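Halilović Touch-Up Wall Paint, Flat White

Home > Paint & Patch > Touch-Up > Flat White

In stock at Pledville. Ships from Beleck in 4 days.

Every home has a white wall, and every white wall has a spot at hip height where something happened. Maybe a chair. Maybe a bicycle that was only going to be indoors for one night. Halilović Touch-Up is a small can of flat white interior paint made for that spot, and for the one beside it that you'll notice as soon as you've fixed the first.

We make it thicker than regular wall paint so it stays on the brush and off the baseboard. It dries flat, with no sheen to catch the late afternoon sun and announce where you've been working. The smell is mild. You can do the hallway before dinner and still want dinner.

What it's for

Painted drywall, plaster, primed wood and previously painted trim, as long as the old finish is flat or close to it. On glossy trim it will stick well enough after a light sanding, but it will look like a flat patch on glossy trim, and you will get asked about it. For those jobs see Cukwood Semi-Gloss, further down.

It covers scuffs, pencil, crayon, the gray halo around light switches and most fingerprints. Grease and marker should be washed off first. Water stains need a stain-blocking primer, and before that they need somebody to find out where the water is coming from. We sell the primer. The other part is between you and your roof.

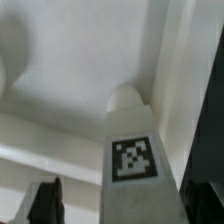

White post and ceiling, with smudges on the lower part of the post.

About the word "white"

We sell one white in this range. It is a plain, slightly warm white, picked to sit quietly next to the builder's whites that most rentals and newer homes were painted with. Will it match your wall? Probably close. Your wall has been collecting cooking, candles and sunlight since the day it was painted, and it is no longer the color on the lid of whatever can is rusting in the basement.

Try a dab behind a door first and let it dry overnight. Wet paint lies about its color, and it lies with confidence. If the dry dab disappears, carry on. If it doesn't, paint the whole surface from corner to corner. The eye forgives one wall being a shade off from the next, but it will find a bright square in the middle of a wall from across the street.

How to use it

Wipe the area with a damp cloth and a drop of dish soap, then let it dry. Fill any dents and sand them smooth. Stir the can (shaking it makes bubbles, and bubbles make tiny craters). Use less paint than you think you need and feather the edges outward with a nearly dry brush. Wait 4 hours before deciding whether it needs a second coat. It usually does. People who stand there watching the first coat tend to start poking at it, and then it needs a third.

The brush in the lid is fine for small marks. For anything bigger than a dinner plate, use a small foam roller, which leaves a texture closer to the one already up there.

Details

Finish: flat
Base: water
Recoat: 4 hours
Scrub rating: 3000 cycles
Cleanup: soap and water
Item number: 3500
Storage: above freezing, lid on, upright

The scrub rating comes from our own bench in Beleck, where a damp sponge goes back and forth over a painted panel until the panel gives up. Give the paint a couple of weeks to cure before you go at it with a sponge at home.

Questions we get

Can I use it on a ceiling? Yes, for small marks. Ceilings show touch-ups more than walls do — light rakes across them from the windows — so keep the patch small and the edges thin.

Can it be tinted? No. The can is filled to the top, and our one attempt is still visible on the stockroom floor.

How long does an opened can last? About as long as you keep the rim clean. Wipe it before pressing the lid down, or next time you'll be opening it with a screwdriver and some language.

Goes with

Cukwood Semi-Gloss Trim Paint, White
Cukwood Fine Sanding Sponge, pack of 33
Halilović Stain-Blocking Primer
Halilović Lightweight Filler

Returns: unopened cans only, at the Pledville counter or by mail. The counter closes for inventory for part of May, so call ahead.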